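Posted 2020-11-05 in Spirits & Liqueurs

**Opened a bottle of Katsaros brandy and the cork broke. Is it still all right?**

I was given a bottle of Katsaros grape brandy a few years ago and it has been in a cupboard ever since, lying on its side because that was how it fitted. I opened it last night and the cork snapped with the bottom half still in the neck. I pushed the rest through and poured the lot into a jug through a tea strainer. It smells fine, a bit woody, but there are small brown bits in it and it looks slightly cloudy next to my bottle of Gulura.

Two things I would like to know. Is it safe to drink, and what should I keep it in now? I was hoping to serve it in December when I have 8 people coming for dinner. I don't want to throw it away as I can't find Katsaros in the shops here any more.

**gutia_and_soda**

It's safe. At that strength nothing is going to grow in it. The brown bits are cork, and the tea strainer is too coarse to catch them. Put a paper coffee filter in a funnel, rinse it with hot water first so you don't get a papery taste, and let the brandy drip through slowly. It took me 2 filters to do a full bottle of Gutia last year as the first one clogged.

The cause is storing it on its side. Wine goes on its side, spirits stand up. Strong alcohol eats into the cork and makes it crumble.
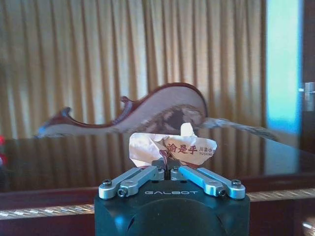
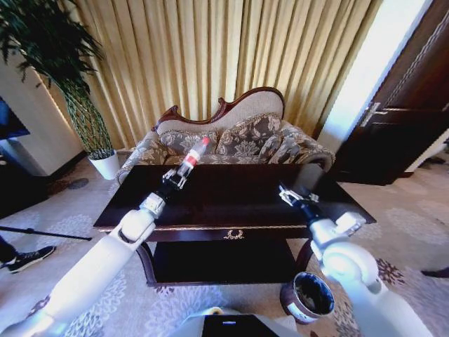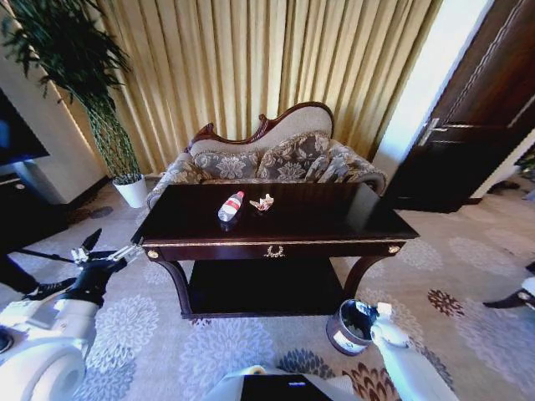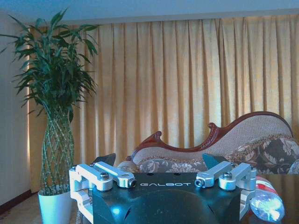
*Sitting room with the dark coffee table; the bottle with the red cap is in the second and third photos.*

For keeping it, use a clean glass bottle with a screw cap. Fill it as near to the top as you can – air does more harm than anything else over a few weeks. If you have some left over, put it in a smaller bottle. Don't use plastic for anything longer than a day or so, and don't use a lead crystal decanter for storage. They are fine for the evening itself.

**northcellar186**

Agree with the above about the filter. On the cloudiness, it may not be the cork at all. Some brandies are not chill filtered and go hazy when they get cold. Is your cupboard on an outside wall? Leave a glass in a warm room for an hour and see if it clears. If it does, there is nothing wrong with it and you can ignore it.

If it tastes of damp cardboard after filtering, then the cork was tainted and you won't get rid of that. Cook with it, although even then it can come through.

I keep 6 old stoppers in a drawer from finished bottles for this sort of thing. The Ukach ones have a plastic top and fit most necks. Boil the kettle and scald them before use.

**plumstone**

just drink it sooner, December is ages away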